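Search this guide
Enter keyword or part no.
Go

7. Fitting the cable grommet

The Gollar desktop comes undrilled. The sales sheet calls this step a five-minute job. Allow longer.

1. Mark the hole near the far edge, clear of the frame rail underneath.
2. Clamp a scrap board below the mark.
3. Drill from the top at low speed. Stop if you smell burning.
4. Press in grommet 3608 by hand.

CAUTION: Do not hammer the grommet. The lip cracks.
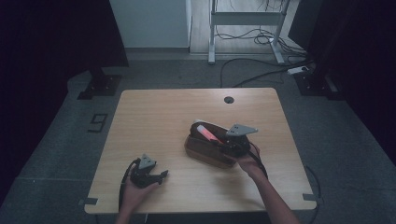

Fig. 16. Black grommet set into the desktop, right of center.

Note: Kimaro says the ring needs no glue. We have doubts about that on softer tops. If yours turns under a fingertip, run a thin bead of clear sealant below the lip and leave it overnight.

5. Feed the cables through, plug end first. Large power bricks will not fit, whatever the box claims.

For a replacement ring, see Section 9.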